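3.2 Sorting and storage of household knits

Of the 42 households in the Jillach sample, most kept small knitted things (socks, gloves, caps) apart from everything else. A drawer, a bag on a hook, a box under the stairs. Woven clothes went on hangers or shelves. Very little overlap between the two. Magalhães noted the same split in her earlier visits to Honard, though there the box was more often by the front door and got emptied in spring.

We asked people to talk us through what they had, item by item, and to say when each was last worn, last washed and last mended. Answers on wearing were good. Answers on washing were poor, people guess. Answers on mending were either very exact (the winter, the room, what was on the radio) or missing altogether. We logged 755 items in all. Coats and bedding were left out, see 2.4.

Folding turned out to matter more than we had planned for. Pairs were rolled, tucked one into the other, or laid flat and doubled over. Rolled pairs lost their stretch at the cuff sooner, or so their owners told us; we did not measure stretch and make no claim either way. Single items, the ones whose partner had gone missing, were hardly ever folded with any care. They were kept all the same. One woman in Guimarães Street had a tin of them going back to her children's school days and would not hear of parting with it.

Dark colours gave us trouble throughout. Navy, black and charcoal were mixed up by owners as well as by us, mostly in the evening visits under yellow bulbs, and from December onward we moved all the sorting to daylight hours. Wear is harder to judge too. On a pale knit a thin patch shows at once; on a dark one the folds and the shadows between them hide it, and you have to open the thing out and put a hand inside. Fuzz is easier, loose fibres stand out along an edge if the surface behind is light (Figure 3).
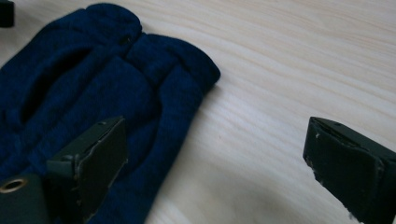
Figure 3. Dark navy knit, folded, on a light wooden tabletop. Loose fibres visible along the right edge.

3.3 Reasons given for keeping

Twenty-three households gave at least one reason for keeping a knit they no longer wore. The commonest was that it might still be mended. Next, that somebody had made it. Warmth came third, which suprised us given how much warmth figured in the pilot talks at Landia.

"Might be mended" needs some care. In few cases had any wool been bought, or a needle found. It seems to work as a way of putting off the choice, and several people said as much, laughing. Things made by hand were a different matter: these were named by maker (my aunt's, Nan's green ones) and never by shop or size, and where the maker had died the item was usually kept in the bedroom and not with the others.

Rented homes kept less. Space, mainly. We come back to this in section 4, were the moves between homes are set out in full.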